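Ranger une chambre avec la pince Hitent : ce qu'il faut savoir avant de louer

La pince à main Hitent se loue chez Jarow, 16 euros la journée ou 200 euros le mois, caution en plus. Elle sert à montrer au robot de rangement Dustia comment vous faites : vous rangez vous-même, pince en main, et il reprend vos gestes.

Commencez par le lit. Une couette bien tendue fait un bon plan de travail, et un carton sans rabats se remplit plus vite qu'un carton fermé à moitié. Les peluches se prennent par le milieu du corps, jamais par les poils.
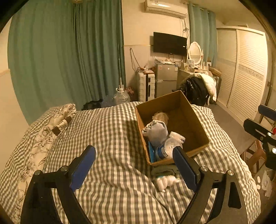 Comptez 20 essais par type d'objet. Pour le linge plié, serrez au bord du pli et soulevez doucement. Les sachets plastique glissent, gardez-les pour la fin. Essuyez les patins avec un chiffon humide, sans alcool.

Vinh Tăng, au comptoir de Jarow, prête un second jeu de patins si on le demande. Retour avant 17 heures.

Contact : Rhun Kneath, atelier Jarow | Tous droits réservés | Haut de page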